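Filed under: Two-Arm Setups > Grippers > Troubleshooting
14 shares | 3 comments

Section 7. When one gripper lets go and the other one doesn't

This is the section I wish I'd had in front of me when I started with the Varnier arms. It covers the fault I get asked about most: both grippers are closed on the same part, one of them drops its grip force without telling you, and the other arm keeps right on going. With a small part you get a clunk. With something big and stiff held between two arms, you get a twisted wrist, a part swinging toward your shins, or (my case, August 2018) a cracked fingertip mount and a very quiet room.

My job for these arms is building and moving a small plastic table, so that's what I'll talk about. If you're handling boxes or trays the steps are the same, only your part is probably less awkward than mine.

7.1 What the fault looks like

On the pendant you'll see GRIP OK on both sides. That's the nasty bit! The status line reads finger position, and the fingers haven't moved. What has gone away is the force behind them. The first real sign is usually one of these:

- The part tips a little toward one arm as soon as you lift.
- One wrist starts to hum.
- The force reading for one hand sits at 29 or so and won't climb, no matter what you ask for. A healthy hand on my setup gets to 40 and stays there.

If you have the Tanau logging add-on, look at the force trace and forget the status line completely. I run it all the time now.

7.2 Before you touch anything

CAUTION: Press the stop on BOTH arms. They are separate circuits on this model. Stopping the left one does not stop the right one, and I have watched a grown engineer learn this with his elbow.

CAUTION: Don't reach between the arms while either hand is still closed on the part. Stored twist in a stiff part can let go all at once.

1. Stop both arms.
2. Ask anyone sitting or standing near the table to move back past the reach line. Do this even if they say they're fine where they are.
3. If the part is off the table, get something under it. I use a foam block.
4. Put the good hand in Free Drive and let the twist come out slowly.
5. Release the good hand, then the bad one. If the bad one won't open, see 7.5.
6. Lift the part away by hand.

Note: steps 4 and 5 feel backward. You'll want to open the bad hand first. Please don't - the good one is the one storing all the push.

7.3 Checking the hands one at a time

Now find out which hand is lying to you. I do this with one loose leg, stood up on the table, and then again with the whole frame once both hands pass.

1. Home both arms and clear the table.
2. Stand one leg on its end in front of the hand you want to check.
3. Open the hand all the way and jog it in slowly until the fingers are on either side of the leg.
4. Close at low force. Wait for the reading to settle.
5. Step the force up to 40 and watch the trace. It should go up in clean steps.
6. Hold for 200 seconds. Yes, it's dull. My bad hand was perfect for the first two minutes and then sagged.
7. Open, back off, and do the other hand.
8. If both hands pass, lay the frame upside down, take one front corner in each hand, and repeat steps 4 to 6 with both closed. Do not lift. 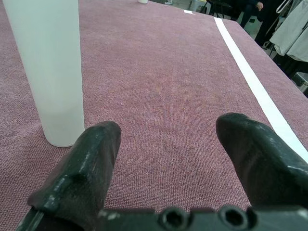
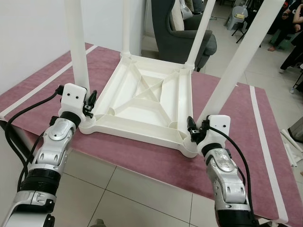 Do not skip step 8, even if you're in a hurry and both hands came out fine alone. The cable to the hand gets pulled differently when the arm is stretched out to a corner, and a worn connector can behave itself beautifully until then. Mine did. I passed both hands on a loose leg, went straight to a lift, and lost the left side again before the frame had cleared the cloth.

Grip low on the corner, where the frame is stiffest. If you grab a leg higher up it flexes and the force trace goes all wobbly, and then you can't tell a bad hand from a bendy leg.

7.4 Fixing it

In the order I'd try them:

1. Reseat the cable at the hand end. Power off first. Push until it clicks, then give it a small tug.
2. Check the slack with the arm at full stretch. If the cable is tight there, move the clip one position down the arm.
3. Look at the fingertips. Worn tips slip at forces that used to be plenty, and the controller can't tell slipping from holding. Scuffs on the outside are only cosmetic, it's the inner face that counts.
4. Clean the inner faces with a dry cloth. Carpet fuzz gets on there more than you'd think.
5. Run Hand Calibration from the Service menu (around 200 cycles, so go eat something).
6. Swap the left and right hands. If the fault moves with the hand, it's the hand. If it stays put, it's the cable or the arm, and you should call Marti support before going further.

Note: after a swap you must tell the controller which serial number is on which side. If you don't, it quietly applies the wrong calibration and you'll spend an afternoon chasing a brand new problem.

7.5 If a hand won't open

Turn the power off and use the manual release with the key from the kit. A quarter turn is enough. Hold on to the part first! It will come free in your hand and it may be heavier on your side than you expect.

Never pry the fingers apart with a screwdriver. I did that once on an older Garnia hand and bent the guide rail.

7.6 Settings I changed afterward

- Linked Stop: ON. It ships OFF. With it on, either stop button halts both arms.
- Force Drop Limit: low. You'll get some false stops in the first week. Live with them.
- Status Source: FORCE, so that GRIP OK finally means what it says.
- Lift Delay: two seconds after both hands report force.

Write the old values down somewhere before you change them. A firmware update put all of mine back in November, and I only noticed when the delay was missing.

3 comments

tobyw
Linked Stop being off out of the box is nuts. Checked ours after reading this and yep, off.

Regula Gruber
For 7.4 step 2, if you move the clip down, check it at the folded position too. Ours had enough slack stretched out but then looped and snagged on the elbow when the arm came home.

mkl_bench
Is the quarter turn clockwise or the other way? My key has no arrow on it and I don't want to force it.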